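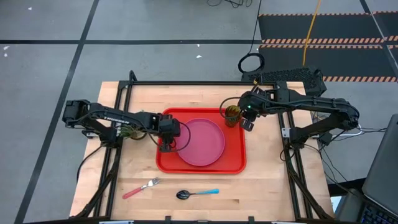
A red tray with a pink plate and a tinted drinking glass. The fork and spoon lie on the table in front of it.

Home Opinion Dining Facilities Archive Contact

Keep the Tray, and Set It Properly

By Wolfram Steinbach
January 2026

The proposal now before the residences at Brendov would remove trays from all dining rooms at the end of March. Diners would carry a plate in one hand and a glass in the other, and would return to the counter for anything else. The supporting paper describes the change as modest. In the view of this writer it is a considerable one, and it should be declined.

The case for removal deserves a fair statement. Trays must be washed, and washing consumes water, detergent and staff time. A diner with a tray may take more food than he or she will eat. Trays also occupy space at the entrance to the serving line, where space is short. Each of these points has some merit, and the paper is right to raise them.

What the paper omits is the work a tray does between the counter and the table. The residences serve 4,000 meals a week. At nearly every one of them a person must move a plate, a glass, a fork, a spoon and often a bowl across a room in which other people are doing the same. A tray with a raised rim allows this to be done in one trip. It contains a spill. It gives a diner who walks with difficulty, or whose grip is weak, a fair chance of reaching a seat without asking for help. The paper gives this group a single sentence and recommends that "assistance be available on request." Many older residents would prefer to go without soup. 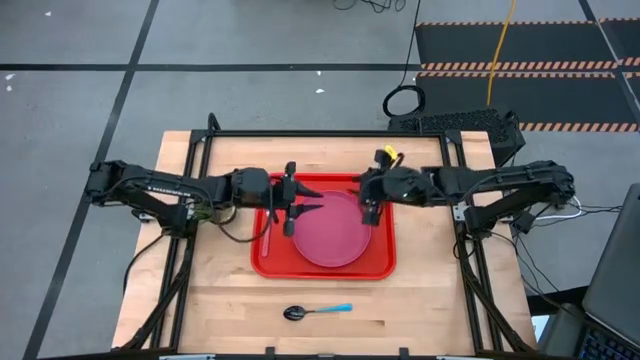 The tray also defines a place. A long shared table offers no boundary between one meal and the next, and the rim of a tray supplies it. Parents of young children understand this well, as do the staff who wipe the tables. The main room at Kassab seats 600, and at the noon meal its tables must be turned over quickly. A tray is lifted and the place is clear. Without one, crumbs, rings from glasses and stray spoons stay behind on the wood, and the labor saved in the dishroom reappears in the dining room under a different heading in the budget.

It may be objected that the tray is an ugly thing, associated with schools and hospitals. The writer does not share this opinion. Plain red plastic is cheerful and wears well. A pink plate on a red tray will not please every eye, and colored handles on the flatware will please fewer still, but color has a practical value in a large room. A spoon with a light blue handle is seldom scraped into the garbage by mistake. A plate that contrasts with what is under it is easier for a person with poor sight to find. The gray melamine recommended in the paper has neither advantage.

If there is a fault in present practice, it lies in how trays are set. At too many counters the diner receives a tray, a plate and a glass, and the flatware is left to chance. People set out for their seats with everything except a fork. The remedy is a fixed order, taught to new staff and posted at the counter.

The plate should go down first, near the middle, where its weight steadies the tray. The glass belongs at the far edge, upright and well clear of the sleeve. The fork and the spoon should be laid on the tray before the diner takes hold of it. 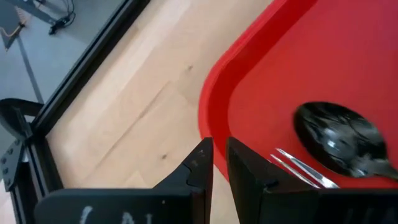

Flatware placed inside the rim travels with the meal and stays off a tabletop that may have been wiped in haste. It should be laid flat, with the handles within easy reach, and it should never be balanced across the plate. Budamia adopted such an order at its lunch counter last year and has kept its trays. Of the 137 diners who returned comment cards there, only seven asked for the trays to be withdrawn.

The concern about waste can be met by other means. Smaller plates would help, as would smaller first portions with a second freely offered. Either measure could be tried for one season at little cost, and the results compared with the present figures - which the paper, regrettably, does not supply.

The residences should therefore retain the tray, adopt a common order for setting it, and review the matter in a year's time.

More in Opinion
Washable Tablecloths and Their True Cost
Why the Second Serving Line Should Reopen
On Glassware in Shared Dining Rooms
Letters: Noise at the Noon Meal

Allside Review | Contact the editors | Copyright Allside. All rights reserved. | Back to top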